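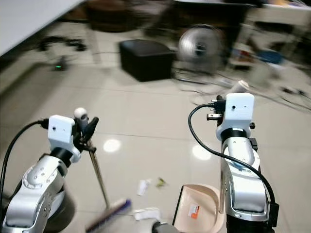
4. Changeover periods in municipal exhibition programs

4.1 Scope of the records

The analysis in this section draws on changeover records kept by two municipal galleries, at Wunerton and Imton. A changeover is defined as the interval between the close of one exhibition to the public and the opening of the next in the same room. The definition excludes rehangs carried out while a room remained open, and it excludes closures for building works where no new exhibition followed within the same programming year.

The combined records contain 873 entries. Many of these relate to foyer cases, corridor walls and other secondary display areas, for which neither gallery kept a consistent account of staff hours. When these were removed, 617 entries remained, and all findings reported below refer to that smaller set unless otherwise stated. Entries were coded against the categories of the Kälin schedule, which distinguishes de-installation, condition checking, packing, room preparation, installation, lighting and labelling. The schedule was developed for collecting institutions and required some adjustment for use with programs made up largely of incoming work. In particular, the category of return to store has no equivalent in a program of borrowed and newly commissioned pieces, and hours that would have been entered there were assigned to packing.

The Ukton gallery, which is discussed in Sections 2 and 5, did not keep changeover records in a comparable form. Material from Ukton is used here only where interview evidence clarifies a practice common to all three institutions.

4.2 The changeover as a curatorial constraint

The literature on temporary exhibitions has tended to treat the changeover as a matter of logistics, lying outside the curatorial process proper. The records do not support a clear separation of this kind. At both galleries the length of the changeover was fixed when the annual program was approved, usually before the participating artists had been confirmed, and it was seldom revised once the artists' requirements were known. Proposals calling for built walls, suspended elements or extensive cabling were therefore assessed against a period already set. Several were altered at proposal stage. Others were moved to a different room, or deferred to a later year in which a longer interval could be obtained.

The effect was most evident in programs intended for early-career artists. Such programs were scheduled in smaller rooms with short runs, on the reasoning that a higher number of exhibitions would extend the opportunity to more practitioners. A short run, however, brings with it a proportionally greater share of changeover time, and both galleries responded by shortening the interval. Artists who had the least experience of installing in an institutional setting were thus allotted the least time in which to do so. Staff at Imton described this as an inherited arrangement, and the records show no occasion on which it was formally reviewed.

Site-specific work presents the difficulty in its strongest form. Where a work is developed in response to a room, the artist requires access to that room in something close to its exhibition state. Under a back-to-back program such access is available only while the preceding exhibition is in place, when the floor and walls are occupied and the lighting is directed elsewhere. Measured drawings were supplied at Wunerton as a substitute. Artists reported that the drawings were accurate as to dimensions but gave little indication of surface, sound or the fall of daylight across the day, which were in many cases the qualities to which the proposed work was addressed.

4.3 Room preparation

Of the categories in the schedule, room preparation proved the most difficult to code and the most likely to exceed its allocation. It comprises the filling and sanding of walls, painting, the removal of fixings, the repair of minor floor damage, and cleaning. These tasks are not well described in either gallery's planning documents. At Wunerton they appear as a single line in the installation timetable. At Imton they were divided between gallery staff and the council's building services unit, with the boundary between the two expressed in terms that each party interpreted differently.

Cleaning illustrates the problem. Sanding dust, plaster fragments and packing residue must be cleared before works are uncrated, and again after drilling and final lighting adjustments. The first clearance was generally understood to be part of preparation. The second was assigned at Wunerton to installation and at Imton to building services, whose staff were rostered in the early morning and had left the premises before the afternoon's work produced the material to be removed. Dry sweeping of hard floors (Figure 2) was in practice undertaken by whoever was present, including exhibiting artists, and was rarely entered in the timetable. The hours recorded against cleaning must therefore be regarded as a minimum.

Figure 2. A broom in use on a tiled floor with scattered debris.

The distribution of such work has consequences for conservation as well as for cost. Airborne dust settles on unglazed surfaces and within the fans of projection equipment, and its presence at the time of condition checking may obscure existing faults. Lending institutions commonly require that a room be clean and stable before crates are opened. Where the incoming work is lent by the artist directly, no such condition is usually written into the agreement. The loan forms used by the two galleries for early-career programs were shorter than those used for institutional loans and omitted the clause altogether.

Painting raised related issues. Both galleries maintained a standard white, and departures from it were permitted on application. A coloured wall added a drying period at the start of the changeover and a further period at its end, when additional coats were needed to restore the standard finish. The second period fell to the following exhibition, whose artist had no part in the decision. Imton introduced a rule under which the restoration time was charged to the outgoing project. The rule was observed in the budget but could not be observed in the calendar, as the days concerned were by then no longer available to that project.

4.4 Recording practice and its limits

Some caution is warranted in comparing the two sets of records. Wunerton's were compiled by the exhibitions office during the changeover itself, on a sheet kept in the room, and contain marginal comments that are often more informative than the coded entries. Imton's were compiled afterwards from rosters and invoices. The Imton figures consequently capture paid hours with some precision and unpaid hours scarcely at all, whereas the Wunerton sheets record the presence of artists and assistants without always distinguishing the task in hand.

The practice of recording also changed over the period under study. At Wunerton the sheet was redesigned in one year to include a separate column for delays, after which the number of reported delays rose. It is not possible to determine from the records alone whether delays had become more frequent or had simply become easier to report. Interviewees held differing views. The present analysis makes no claim as to trend and confines itself to the relative weight of categories within individual changeovers.

A further limitation concerns the treatment of work done before the changeover began. Plinths were frequently built and painted in the workshop during the preceding exhibition, and labels drafted and proofed in the office. Such work shortened the interval required in the room without reducing the labour involved. The Kälin schedule does not provide for it, and neither gallery recorded it against a particular exhibition.

4.5 Implications for program design

The findings suggest that the length of the changeover should be determined together with the selection of artists, or at least left open until proposals have been received in outline. A fixed annual calendar offers real advantages in publicity, staffing and the coordination of public programs, and the galleries are unlikely to abandon it. A more modest change would be to hold one interval in each year's calendar longer than the others and to allocate it on the basis of need once the program is known. Ukton adopted an arrangement of this type for its ground-floor room, and staff there considered that it had widened the range of proposals they were able to accept.

Room preparation should in addition be set out as a series of separate tasks, each with an assigned party and a place in the sequence. The Wunerton sheets show that disputes about responsibility arose chiefly at the handover between preparation and installation, commonly in the late afternoon and commonly in relation to cleaning or the removal of equipment. Neither task is lengthy. Both prevent other work from proceeding while they remain undone, and a timetable that names them would allow lighting and condition checking to be scheduled with greater confidence.

Where artists are expected to contribute labour during the changeover, the expectation should be stated in the exhibition agreement and reflected in the fee. The agreements examined refer to the artist's attendance at installation without specifying its purpose. In the entries for which artists' hours could be separated, those hours extended well beyond the placement of work and into preparation. The treatment of this contribution within the fee structures of the three galleries is taken up in Section 5.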